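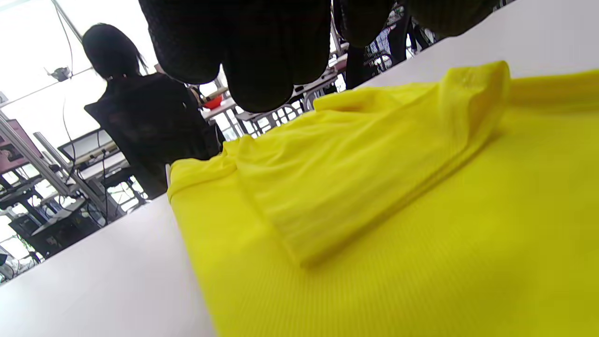
Lurkemer纺织品使用与养护研究中心（以下简称“本中心”）现面向社会公开招募参与者，参加“居家针织品洗护与色泽变化”跟踪调查。本次调查由本中心家用纺织品研究室主持，旨在了解普通家庭在日常洗涤、晾晒、熨烫和收纳过程中的实际做法，以及这些做法与织物褪色、变形、起球之间的关系。色泽变化的判断历来是此类调查的难点。同一块明黄色的织物铺在白色台面上，受光的隆起处看上去浅淡而略带绿意，暗处则明显浓重，若再叠上一层，深浅的差别更不易把握。参与者在家中凭肉眼作出的记录，因此须与研究室在统一光源下的测定结果相互对照，方能用于分析。有意参加者请仔细阅读以下各项说明，并于截止日期前提交报名材料。

一、项目背景

本中心于上一阶段完成了以洗护习惯为主题的问卷调查，共回收有效问卷2,767份。问卷内容涉及洗涤频率、水温选择、洗涤剂用量、晾晒地点、收纳方式以及旧衣处置等方面。结果表明，多数家庭对衣物标签上的洗护符号仅有大致印象，实际操作更多依照长辈传授的经验或洗衣机的默认程序。问卷所得均为受访者事后回忆，与日常实际情形存在多大差距，仅凭问卷无从判断。

为弥补上述不足，本中心决定开展跟踪调查，由参与者在自家环境中使用统一发放的针织试样，按照各自平时的习惯进行洗护，并作连续记录。调查期满后，试样交回本中心，由研究室进行色差、尺寸变化、起球等级和顶破强力等项目的测定。试样由Ridov针织工坊按本中心提供的规格统一织造和染色，同一批次试样在发放前均留存对照样，避光保存。

本项目负责人为Jarmo Eskola，现场联络及参与者事务由Ignacio Alcantara负责。项目经费由本中心自筹，未接受洗涤剂、洗衣设备或服装生产企业的资助。

二、招募对象与名额

本次共招募600户家庭参加，以户为单位报名，每户确定一名主要记录人。租住房屋者、集体宿舍住宿者和独居者均可报名，按一户计。

主要记录人应符合以下条件：

（一）年满十八周岁，具有完全民事行为能力；
（二）平时承担或分担家中的洗衣事务；
（三）能够阅读并填写中文记录表，字迹清楚，或能够使用电子表格填写；
（四）在调查期间居住地点相对固定，无长期外出计划；
（五）能够按时参加规定的说明会及试样交还。

下列人员不宜报名：本人或同住家庭成员对棉、氨纶或活性染料有已知过敏史者；同住家庭成员受雇于洗涤用品企业者；已经参加其他机构同类洗护试验且试验尚未结束者。曾填写本中心上一阶段问卷的家庭可以报名，录取时与其他家庭同等对待。

为使样本尽可能反映不同的居住和洗涤条件，本中心将按照住房类型、家庭人数、洗涤方式和晾晒条件分层录取。以手洗为主、使用公共洗衣房或没有阳台的家庭在以往调查中报名人数偏少，欢迎此类家庭踊跃报名。

三、调查周期与工作内容

调查周期为17周，自2月第一个完整周起计算。参与者须完成以下工作。

（一）参加说明会。说明会在本中心Zamora楼一层报告厅举行，分批进行，每位主要记录人参加一次即可。会上将讲解记录表的填写方法、色卡的使用方法和试样的编号规则，并当场发放材料包。因故不能到场者，可委托同住的成年家庭成员代为参加，代为参加者须携带委托书及双方身份证件。

（二）使用和洗护试样。每户领取针织试样一组，包括作日常穿着的上衣一件、作居家用途的盖布一块及小方样若干。上衣由主要记录人或同住家庭成员穿着，盖布可用于沙发、椅背或餐桌，具体用途由各户自行决定，但确定后不宜更换。小方样不作穿用，随上衣一同洗涤，按记录表所列周次依次取出，装入避光袋内保存。

参与者应按照自家平时的做法洗护试样，不必为参加调查而改变洗涤剂品牌、洗涤程序或晾晒地点。平时与其他衣物混洗的，试样也应混洗；平时单独洗涤的，仍单独洗涤。首次洗涤时浅色衣物可能沾染颜色，请参照材料包内的提示卡处理。

（三）填写洗护记录。每次洗涤后，应于当日在记录表上填写以下内容：洗涤日期，洗涤方式，水温或所选程序，洗涤剂种类及用量，是否使用柔顺剂、漂白剂或去渍产品，脱水方式，晾晒或烘干方式及时长，是否熨烫，收纳位置。未使用量杯的，洗涤剂用量按“少于一瓶盖”“一瓶盖”“多于一瓶盖”填写。某一周未洗涤试样的，仍须在该周栏目内注明“未洗”，不得留空，不得事后凭印象补填。

（四）对照色卡。参与者每月须对上衣进行一次色卡对照。对照时应选择白天靠近窗户、无阳光直射的位置，将上衣平铺于白色或浅灰色的平面上，理平褶皱，把色卡紧贴织物表面，记下最接近的色号。前胸、后背和袖口分别对照，分别记录。对照时请关闭室内照明，不要佩戴有色眼镜。如同一部位前后两次判断不一致，两个色号均应如实填写，并在备注栏中说明。

（五）接受入户访问。访问员将在调查期内入户2次，时间由双方事先商定，工作日傍晚和周末均可安排。访问内容包括查看洗涤设备型号及常用程序、测量晾晒处的照度和湿度、采集少量自来水样用于硬度测定，并就记录表中不明确之处向主要记录人核实。访问员均持有本中心制发的工作证，参与者有权要求其出示证件并可致电本中心核对身份。访问员不得推销任何商品，不得收受礼品，不得进入与调查无关的房间。

（六）交还试样及记录。调查期满后，主要记录人应在通知规定的时间内，将上衣、盖布、全部小方样及记录表一并交还至Zamora楼收发窗口。试样交还前请照常洗净晾干，不需熨烫，不得修补、改制或重新染色。试样在使用过程中出现破损、沾污或局部变形的，属于正常情况，原样交还并填写破损情况表即可。测定需要剪取织物，试样交还后不再退回。

四、报酬与费用

按要求完成全部工作的家庭，每户可获得参与补助。补助标准及发放方式在录取通知书中载明，于试样及记录验收合格后统一转入主要记录人本人名下的银行账户。补助依法应缴纳税款的，由本中心代扣代缴。

中途退出的家庭，按已经完成的周数折算补助，退出前须交还试样及已填写的记录表。因试样本身存在质量问题而无法继续的，由本中心更换试样并相应顺延周期；不愿继续者，按折算办法结清补助。

参加说明会和交还试样所产生的市内公共交通费用凭票据报销，出租汽车及自驾车费用不予报销。洗涤剂、水、电等日常洗护费用由各户自行承担，本中心不另行补贴。行动不便、无法到场交还试样的参与者，可提前向参与者事务处申请上门收取。

材料包内的色卡、避光袋和照度提示牌为本中心财产，应随试样一并交还。色卡请存放于随附封套内，避免日晒和受潮，遗失或损毁后应及时申请补领，不得自行复印代用。

五、个人信息与数据管理

本中心仅收集与调查有关的必要信息。姓名、住址、联系方式及银行账户信息与洗护记录分开存放，后者仅以户编号标识。能够查阅个人信息的人员限于参与者事务处指定人员，研究室分析人员只接触编号后的数据。

入户访问时，访问员经参与者同意可以拍摄洗衣机控制面板、晾晒处及试样收纳位置。拍摄前应征得在场家庭成员同意，照片中不得出现人像及可识别住址的内容。参与者可以拒绝拍摄，拒绝拍摄不影响补助发放。

编号后的数据将用于研究报告、学术论文以及本中心编写的洗护知识读物。公开发表的内容以汇总结果为限，不涉及单个家庭的识别信息。个人信息在补助结清和账目审核完成后予以销毁，洗护记录及测定数据按本中心档案管理规定长期保存。

参与者有权查阅本人及本户的记录，有权要求更正错误，有权随时撤回同意而不需说明理由。撤回同意后，尚未汇总的本户数据将被删除；已经纳入汇总结果的数据无法单独分离，特此说明。

六、安全与健康

试样出厂前已按家用针织品的有关要求进行甲醛含量、酸碱度和色牢度检验，检验结果可在说明会现场查阅。穿着试样后如出现皮肤发红、瘙痒等不适，应立即停止穿着，并尽快与参与者事务处联系，必要时及时就医。停止穿着不视为违反约定。

家中有婴幼儿的，请勿将小方样及避光袋置于其能够触及的地方。试样盖布不宜覆盖于取暖设备、灯具或其他发热器具之上。使用烘干机的家庭，请遵照设备说明书操作，不得超过设备允许的装载量。

七、报名办法

报名采取书面和网上两种方式，任选一种，重复报名的以最后提交的材料为准。

书面报名者可到Zamora楼收发窗口或Zollo社区图书馆服务台领取报名表，填写后投入窗口旁的专用信箱，或邮寄至本中心参与者事务处，信封正面注明“洗护调查报名”字样。网上报名者请登录本中心网站，在“公开招募”栏目下填写电子报名表，提交后系统将显示受理编号，请自行保存。

报名材料包括：

（一）报名表一份，须由主要记录人本人签名；
（二）家庭洗护情况简表一份，说明住房类型、家庭人数、洗涤设备、常用洗涤剂种类、晾晒地点及收纳方式；
（三）主要记录人身份证件复印件一份，仅供核验年龄和身份使用。

报名阶段不需要提交银行账户信息，也不收取任何费用。凡以本中心名义向报名者收取押金、材料费或保证金的，均与本中心无关，请勿付款，并及时告知本中心。

报名截止日期为2018年9月23日，星期日。书面报名以邮戳或投递登记日期为准，网上报名以系统受理时间为准，逾期提交的材料不再受理，也不转入后续项目。

八、录取与通知

报名截止后，参与者事务处对材料进行初步审核。材料不全者将收到一次补正通知，应在通知规定的期限内补齐，逾期未补齐的视为放弃。审核合格的家庭按前述分层办法进入录取程序，同一层内人数超过名额的，以随机抽取的方式确定。抽取过程由研究室以外的人员主持，抽取记录存档备查。

录取结果以书面或电子邮件方式逐户通知，录取通知书随附知情同意书和说明会场次安排。主要记录人应仔细阅读知情同意书，有疑问的可在说明会上当面提出，在充分了解有关内容后签署。未签署知情同意书的，不发放材料包。未被录取的家庭也将收到通知，其报名材料在录取工作结束后销毁；愿意列入候补名单的，请在报名表相应栏目内勾选，有家庭放弃时由同一层内的候补家庭依次递补。

主要记录人在调查期内因生病、出差等原因暂时不能记录的，可由报名表中登记的另一名成年家庭成员代为记录，并在记录表上注明起止日期。需要永久更换主要记录人的，应事先书面告知参与者事务处，由新的记录人补签知情同意书。家庭迁居的，应在迁居前告知新址；新址仍在访问员可到达范围内的，调查继续进行，迁居当周在备注栏中注明。

九、咨询与意见反映

有关报名资格、说明会安排、补助发放及入户访问的问题，请向参与者事务处Ignacio Alcantara咨询。有关测定方法、试样规格及研究用途的问题，可书面致函家用纺织品研究室Jarmo Eskola，研究室收到后予以书面答复。

参与者对访问员的工作或本中心的处理决定有异议的，可以向参与者事务处提出书面意见，也可以直接投递至Zamora楼一层的意见箱。意见中请写明户编号及联系方式，以便核实和回复。

研究报告定稿后，本中心将向每户完成调查的家庭寄送一份摘要，并附本户试样的各项测定结果。不希望收到测定结果的，可在交还试样时声明。

本招募公告由Lurkemer纺织品使用与养护研究中心负责解释。

Lurkemer纺织品使用与养护研究中心
家用纺织品研究室　参与者事务处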